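Planning the Budget for an Automation Cell
Handout 3, 11/07/2020
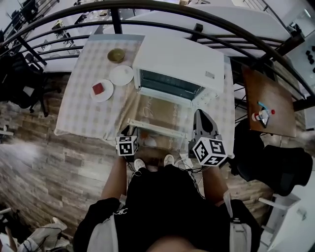 Fig. 1. Hand-held grippers with marker cubes at a table with a toaster oven.

Before you ask a supplier for a price, write down the task. Only then choose the tools. In the Hutix case the price list gives 300 for a gripper, and you must order 2. Cables, spare markers and the table are on a separate line - students often forget this line.

The Zosport offer is more than 3000, with training included. Compare it with Hutix over the same period, January to January, and add the hours of your own staff.

For the next class: prepare a one-page budget for the oven task. Put the costs you pay once and the costs you pay every year in separate columns. Please mark which prices are only your guess.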